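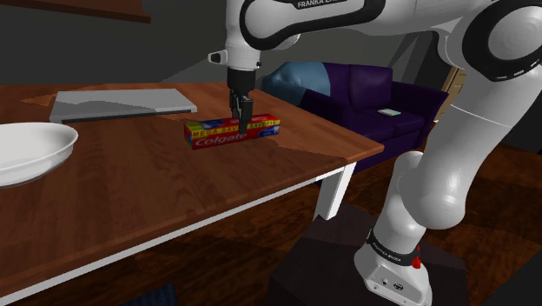
Our team's task was to get a student race car under its pit stop target, and we picked the wheel change, where Emness Racing lost most of its time last season. Junpei Nagano timed the stops and I wrote the code, which explains the state of the code. We logged 60 practice changes at the Montecinos kart track. Most of the delay came before the gun touched the nut, while the mechanic hunted for the right angle. A gripper pointed straight down at a red toothpaste box has an easier life: the box doesn't arrive at speed with hot brakes.

Results
With the old wheel gun the mean stop was 914 hundredths of a second. With painted guide marks on the hub it fell to 704. The target was 700. Sushil Khurana, our adviser, suggested we round down, then took it back when I wrote it in the draft.

Left to do
Repeat the test with the Nelow gun, if the budget survives December. Repaint the marks, as brake dust ate the first set.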